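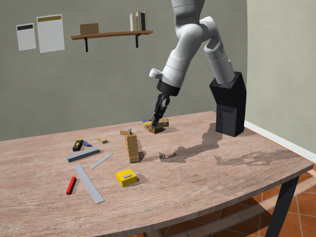
Foro > Bricolaje > Madera y acabados
Aceite o barniz para una mesa de comedor que se usa a diario

tresvirutas
Buenas. Tengo una mesa de comedor maciza, de haya según el vendedor, comprada de segunda mano. El tablero venía con un barniz viejo levantado en las esquinas y ya lo he lijado entero, 80, 120 y 180. Ahora toca decidir el acabado. En casa somos siete a comer casi todos los días y hay tres críos, o sea agua, tomate y algún rotulador. Mi cuñado dice barniz al agua y se acabó. En la tienda me quieren vender un aceite duro de Greven que cuesta 49 euros el bote pequeño. ¿Qué haríais?

marga_lz
Barniz de poliuretano al agua, tres manos, lijando con 320 entre mano y mano. La mía lleva seis años así y solo tiene un cerco donde apoyaron una cazuela.

Ksawery Kwiatkowski
No estoy de acuerdo. El barniz aguanta más al principio, pero cuando falla hay que lijar el tablero completo. Con aceite duro lijas la zona de la mancha, das una mano con un trapo y al día siguiente comes encima. Para una mesa con niños prefiero lo que se puede reparar.

marga_lz
Al día siguiente no. El aceite duro tarda una semana larga en curar del todo, y mientras tanto cualquier vaso te deja marca. Con siete personas a la mesa, a ver dónde comen.

Ksawery Kwiatkowski
Depende del producto. Algunos curan antes, sobre todo los de dos componentes. Para una reparación pequeña basta con poner un mantel unos días.

tresvirutas
Lo del mantel me vale. ¿Y la haya se pone amarilla con el aceite? Ahora tiene un tono rosado muy claro que nos gusta y no querría perderlo.

Assunta Santoro
Con aceite se calienta bastante el color, hacia miel. Si quieres conservar el tono rosado busca uno con un poco de pigmento blanco, que compensa. Yo usé el de Ferraro en una encimera de haya y quedó casi como la madera cruda. Haz una prueba por debajo del tablero, no en un recorte de otra madera.

pacoformon
Perdón, pero nadie ha preguntado por las patas. Si son metálicas, comprueba que los agujeros de fijación sean alargados. Un tablero macizo de haya se mueve mucho de ancho entre invierno y verano, y si va atornillado en redondo acaba abriéndose. Me pasó en marzo con una mesa de 2.000 euros de un cliente y el barniz no tuvo nada que ver.

tresvirutas
Son metálicas, sí. Cuatro tornillos por pata con agujero redondo y justo. ¿Los agrando con lima?

pacoformon
Con lima redonda o con broca, siempre a lo ancho del tablero, a través de la veta. Un par de milímetros por lado y arandela grande. Aprieta sin pasarte. Y da acabado también por debajo, aunque sea una mano, que si no el tablero se abarquilla.

marga_lz
En eso coincido con Paco. En lo del aceite no. Cada año te tocará repasar.

Assunta Santoro
Repasar son veinte minutos con un trapo. Por cierto, los trapos con aceite se extienden al aire libre o se meten en agua antes de tirarlos. Hechos una bola pueden prender solos.

volex_no
¿Alguien ha probado la cera Kinbridge encima del aceite? Me la recomendaron para una mesita.

Ksawery Kwiatkowski
Para una mesita, bien. En un comedor la cera se marca con el agua, no la pondría.

tresvirutas
He hecho la prueba por debajo, mitad con aceite normal y mitad con el pigmentado. El normal tira a naranja y a mi mujer no le gusta. Me quedo con el pigmentado. Ya he limado los agujeros de las patas. Entre aceite, lijas y arandelas llevo gastados 238 euros, más de lo que pagué por la mesa.

marga_lz
Pues suerte. Cuenta cómo está cuando pase el invierno.

pacoformon
Segunda mano fina y retira el sobrante a los quince minutos, o te quedará pegajosa.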